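Home | Lettings | Checklists | Contact
Filed under: Laundry rooms, Appliance checks

Laundry check – Jostwood, unit 381
12 April 2018. Checked by Lovely Tolentino. Job ref 3343

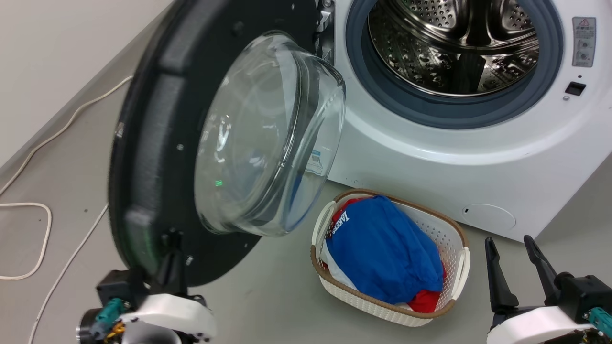 1. Door and hinge
Opens wide, no scraping on the wall. Hinge screws tight. Wiggled it up and down, no play. OK

2. Door glass
No chips or cracks that I could find. Sticker still on lower part of glass – leave it on. OK

3. Rubber seal
Ran a cloth round the fold. Bit of fluff and one hair grip at the bottom. No splits. Tenant to wipe weekly, told them in Febuary as well.

4. Drum
Empty. Turned by hand, no rubbing or knocking. Felt round the holes and lifters for snags, none. OK

5. Warning label, front right near top
In place. OK

6. Level
Rocks slightly at back left. Foot wound down half a turn, lock nut done up. Re-check next visit.

7. Hoses and tap
Cold hose fine. Drain hose had slipped down behind, put back in clip. Clip is tired – order new one from Pidon.

8. Plug and socket
No scorching, lead not trapped. Portable test due, not done today. ACTION

9. Filter
Stiff. Towel down first!! Cleared, ran a short rinse after, no drips.

10. Floor
Keep washing basket clear of the door swing, trip hazard otherwise.

Result: pass, with 6, 7 and 8 to follow up. Copy to Stultamura office, they need it agianst invoice 1673.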